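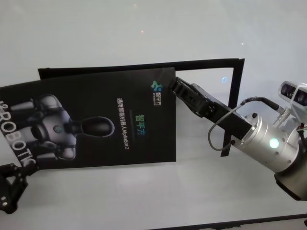 Brochures for the front hall at Brudholm need to be in by the end of the first week of December. Huw Griffiths is resetting the literature tables then, and anything that comes later will wait until spring. Each exhibitor may send up to 25 copies of one title. Glossy sheets with a black background, like the AlphaBot 2 brochure, show fingerprints and scuffs quickly, so please pack them with a plain sheet between copies. The white tables stay as they are this year, without cloths.

Sheets printed sideways should go out with the long edge toward the visitor. Please don't fold them to fit the racks. Rhodri Maddocks has 43 clear sleeves left over from the Alwood show and will hand them out at the side door from 4 p.m. Leftover brochures can be picked up from the Llewellyn room after closing. Boxes must be labeled with the exhibitor's name and table number.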